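Filed under: Home & Family, Talks and Handouts

Print this page | E-mail to a friend

Speaker notes: Clearing a house when you'd much prefer not to

(Talk given at the Vardale library in December. These are my notes as I had them at the lectern, tidied a little so they make sense to people who weren't there.)

Say hello. Ask who's in the middle of clearing a house right now. Ask who's putting it off. Put my own hand up for the second one, then explain that I did finish in the end, and it took me most of a year.

Start with the list. When my aunt moved out of the house on Flornell Street I wrote down every single thing in it, room by room, in a spiral notebook. I got to 622 lines. Some of those lines were "box of cords." One line was "more cords." I thought if I had it all on paper I'd feel in charge of it, and for one evening I did!

Hold up the notebook. Pass it around if the group is small.

So out of those 622 we kept 152 between four of us, and I want to talk about how we picked. Nobody fought over the furniture. The dining table went to a family in Rarnmont and I waved it off without a pang. What we got stuck on was the kitchen cabinet over the sink, the one with the everyday stuff in it.

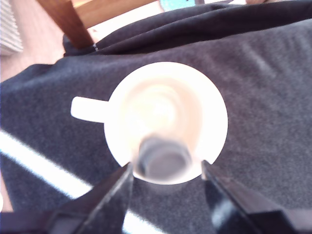

A plain white cup. Small handle, nothing fancy.

Pause on the slide. Let people think of their own one - everybody has one.

My point is that the cheap things are the hard things. You can look up what a clock is worth. You can't look up what it's worth to drink out of the cup you were given when you were home sick from school. My cousin and I both wanted the same mug, a chipped yellow thing with a daisy on it, and we were very polite to each other for a week, the dangerous kind of polite.

How we settled it: she has it in winter and I have it in summer. Silly, I know. It goes back and forth in a sock. (Wait for laugh. If no laugh, move along.)

Next bit - the timer. I'm a big believer in the timer. Eight minutes a drawer. When it rings you close the drawer and go do a different one, even if you're halfway through a stack of birthday cards. ESPECIALLY if you're halfway through a stack of birthday cards. Reading old mail is lovely and you should do it, but do it at your own house with your feet up, and label the bag so you know it's waiting for you.

Tell the Zeng Avenue story only if we're on time. Short version: the thrift store there closes its drop-off door at noon, I got there at ten past with a full trunk, and I drove around with a floor lamp in my passenger seat until the following week. Call first. Ask what they're taking. They'd stopped taking bedding and I had so much bedding.

Drink of water. 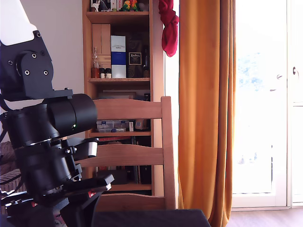 Photo credit: Boyang Gu

Talk about baskets and bins. People buy the pretty storage first, and I did too, and then I had a hall full of pretty storage with the same old mess inside it. Sort on a bed or a big blanket. Use grocery bags. Once you know what's staying, THEN go find something nice to put it in, and chances are there's a perfectly good wicker basket in the house already with dried flowers in it that can go.

Paper. I'd forgotten to put paper in my first draft of this talk and three people asked, so: taxes, deeds, anything with a seal on it, anything to do with a pension, all in one box by the front door from day one. That box does not go in the car with the donations. Mine nearly did.

Photos. Pick one person in the family to hold them all for a year. Don't split them up on the day. We wrote names on the backs in soft pencil with my aunt sitting right there telling us who was who, and she got to boss us around the whole afternoon, and she loved it. Do this early if you can. Do it before the rest, even.

Questions I usually get: Do you rent a dumpster? (We did, a small one, and filled it.) Do you pay somebody? (If you live far away, yes, and get two quotes.) What if your brother won't answer the phone? I don't have a good answer to that one. I send mine a picture and a deadline.

Handouts are on the table by the coats. Take two if you have a sister.

Share (4) | Comments (8)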